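Packing floor list – message archive
Sunday, May 24, 2026
Posted by a list member, second shift, Winanell

Re: What happens to the small-order bench?

An earlier message on this list said:

> Has anyone been told anything real about the Sandik arms? I hear they
> start on the small-order bench in August, and that the 3 of us who
> work it will be "freed up for higher-value tasks." I have packed pet
> food for a long time and I would like to know what the higher-value
> task is. If it's the returns cage, please say so now. Also, do we
> still rotate stations every two hours, or does the arm get to sit
> at the good one?

I sat through the planning session on Thursday, so I can answer some of this. Yes, August. Yes, the small-order bench. The higher-value task is called "exception handling," and I asked for a definition. An exception is anything the arm won't pick up. You will stand near it and handle those. I'd bring comfortable shoes.

They have been trying everything out in simulation first. The slides were mostly from that.

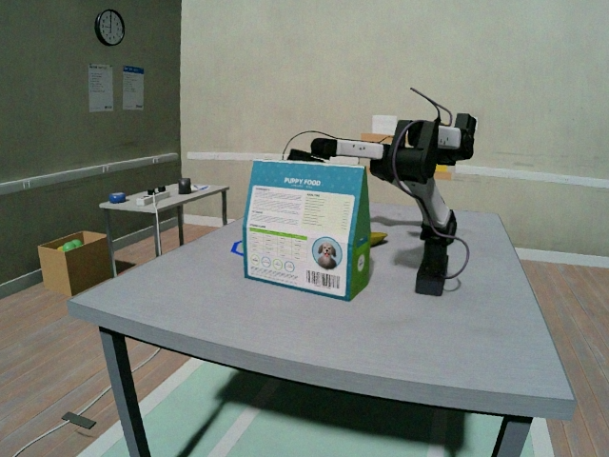
My own worry is the rate. Right now a person on that bench is expected to do 250 picks a shift, and that includes squinting at labels, fixing crushed corners and finding out where the tape went. Once the arm takes the easy ones, what's left for us is the awkward stuff, and I have not seen a new number for the awkward stuff. The simulated bench has one puppy food carton with a sloped top like a little house, and I'll give them credit for choosing a shape with no good place to grab. It also has a clock on the wall, so somebody was thinking about us. What it doesn't have is a carton that came off the Forsyth truck with a corner caved in. I brought this up and was told damaged stock is "phase two." We get phase two every morning before coffee.

On rotation: the two-hour swap stays for people. The arm stays where it's bolted. Whoever is next to it counts as being on a station, so that's a fourth slot in the rotation, and the wrist-brace crowd should be pleased because there is a lot less reaching in it. I mean that sincerely. My shoulder has opinions about the top shelf and none of them favor tradition.

Training is 20 hours, paid, on shift. Ask for it in writing anyway. The sign-up sheet has 30 lines, and lead positions get first pick, as they do with chairs.

And no, returns cage was not mentioned. I didn't mention it either – I wasn't going to give them ideas.

Recent on this list
Stellusell scanners logging out mid-shift
Re: Re: Fan by dock door
Forsyth trucks, new arrival window
Who has the good tape gun

Last updated: same day, evening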